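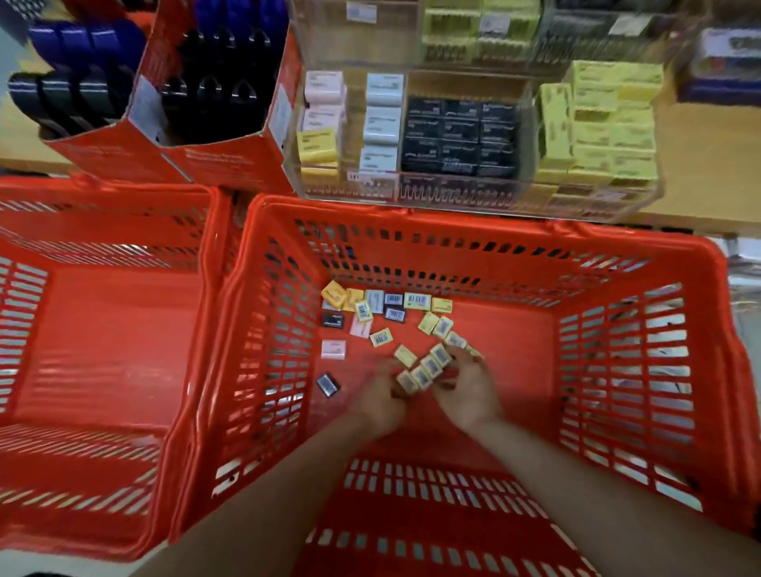

소형 상자 상품의 바구니 분류 및 진열 준비 절차

1. 적용 범위
본 안내는 Prarkico 매장에서 장바구니에 담긴 소형 상자 상품을 꺼내어 분류하고 진열대로 옮기는 작업에 적용한다. 노란색, 분홍색, 회색, 검은색 등 색상이 다른 상자가 한 바구니에 섞여 있는 경우에도 동일한 절차를 따른다.

2. 사전 준비
바구니는 평평한 바닥 또는 작업대 위에 놓는다. 분류용 받침 상자 2개를 준비하고, 각각에 품목명을 적은 표지를 부착한다. 작업자는 손을 씻고 손목의 장신구를 제거한다.

3. 꺼내기
가. 수량이 가장 많은 색상의 상자부터 양손으로 모아 잡는다.
나. 한 번에 꺼내는 수량은 8개를 넘지 않도록 한다.
다. 상자의 모서리를 누르거나 바코드 면을 긁지 않도록 주의한다.
라. 바구니 벽면의 구멍에 모서리가 걸린 상자는 당기지 말고 안쪽으로 밀어 뺀다.

4. 분류 및 정렬
같은 색상이라도 크기가 다른 상자는 별도 품목일 수 있으므로 바코드를 확인한 후 나눈다. 확인을 마친 상자는 바코드가 한 방향을 향하도록 세워 12개 단위로 묶는다. 바코드가 훼손된 상자는 따로 보관하고 재고 담당 Feven Wolde에게 인계한다.

5. 마무리
빈 바구니는 마른 천으로 닦아 지정 장소에 겹쳐 둔다. 분류 수량은 당일 작업 일지에 기재한다.

시행일: 2024년 8월 23일
문의: 매장운영과 Gemechu Gidey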